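Laka Household Water Program: Interim Report to the Endale Fund
Prepared by Tolera Tufa, program manager
Reporting period ending February

1. Summary

Metering under the Laka program is in place across the Greseck district. Of 3000 households approached, 1254 now have a kitchen flow meter and return monthly readings. Spending is within the approved budget. One work item, the pressure survey, is behind schedule. 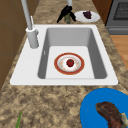 Kitchen use remains the largest unexplained part of the readings. Bathroom and laundry draws follow a regular pattern by time of day, but kitchen draws vary widely between homes of the same size. The survey form now records basin type, because rinsing a single plate in a deep one-bowl sink with a broad white rim is logged separately from washing a full load. Field staff were trained on the revised form before the second round of visits.

2. Work completed

- Meter installation in the first two supply zones.
- Calibration of all returned units at the Vovden workshop. 14 units were outside tolerance and were replaced.
- Revision of the kitchen section of the form, including entries for faucet position and rim width.

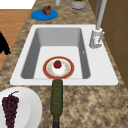
3. Work delayed

The pressure survey depends on access to the main valve chambers. Permits were issued late and the work will move into the next period. The delay has no effect on household readings. Almost all of the equipment has been delivered and is in storage at Vovden.

Storage conditions in the home were added to the questionnaire at the fund's request, to support the separate study on humidity and food waste.
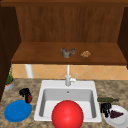
Figure 3. Wooden cabinet shelf with two small items.

4. Next period

Installation in the third zone, completion of the pressure survey, and delivery of the first full data set to the fund. No change to the budget is requested.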